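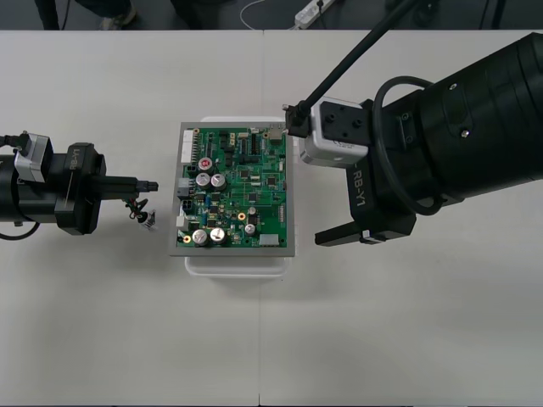 Most of my winter went into the planner that keeps two arms from arguing over the same bit of space. It's called Nelter, it runs on top of our control stack, Starosier, and I'm pretty fond of it even when it sulks. The circuit board in its gray frame is a good test for it, with an arm coming in from each side and those silver capacitors sticking up where a fingertip would love to go. Each arm has its own camera too, so I get two views to line up before anything moves.

I've kept this page short — it's mostly for the folks in the Rosenthal group who asked what the software side looks like at the bench. Nelter tries 3,000 candidate paths for the pair, throws out anything that brings the grippers too close to each other, and hands the best one down to the controller. The controller runs at 50 hertz, and yes, I'd like it faster!

Cables are my current headache. The planner treats each arm as a tidy set of cylinders, and a loop of cable is anything but tidy, so I've started padding the model near the cameras (crude, but I sleep better). Sakon, our replay viewer, now colours the padded bits orange so I can see when I've overdone it. Next up is the calibration screen, which still has a button labelled "do the thing".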